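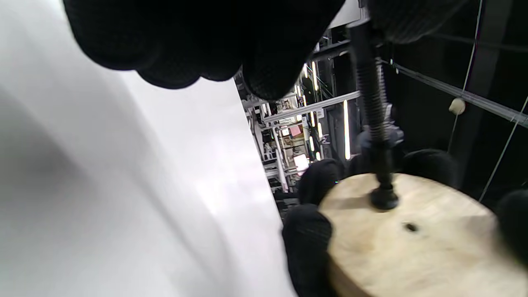 Threaded bolt, gloved hand.

Morine Overtime Ledger
Working-time and holiday pay record for small employers

The Morine Overtime Ledger records hours worked, rest breaks, overtime and holiday pay for hourly and shift staff. It runs on a single office computer or a shared drive and needs no separate payroll package. Up to 138 employees can be held in one ledger file.

Overtime rates are set per contract, per shift or per person. Where two rates apply to the same hour, the higher one is used unless the operator changes the order in Rate Settings. Holiday pay is worked out from average earnings — basic pay, regular overtime and shift allowances — and each figure can be opened to show the weeks it was drawn from.

Specification
Staff records: 138 per file
Separate pay rates: 20
Pay periods: weekly, fortnightly, four-weekly, monthly
Smallest time unit: one minute
Built-in reports: nine
Export: CSV, PDF
Product code: 529

Reports
The underpayment report lists any shift where pay falls below the minimum rate entered for that worker. The arrears report carries unpaid hours forward until they are marked as settled. Both can be printed with names removed for use in pay talks.

Updates
Rate tables are reissued every October. Existing entries keep the rate that applied on the day of the shift. Back up the ledger file before loading a new table.

Licence
One licence covers one employer at one site. Additional sites need their own file and licence code.

Technical queries: Luminița Neagu
Orders and renewals: Tiruwork Moges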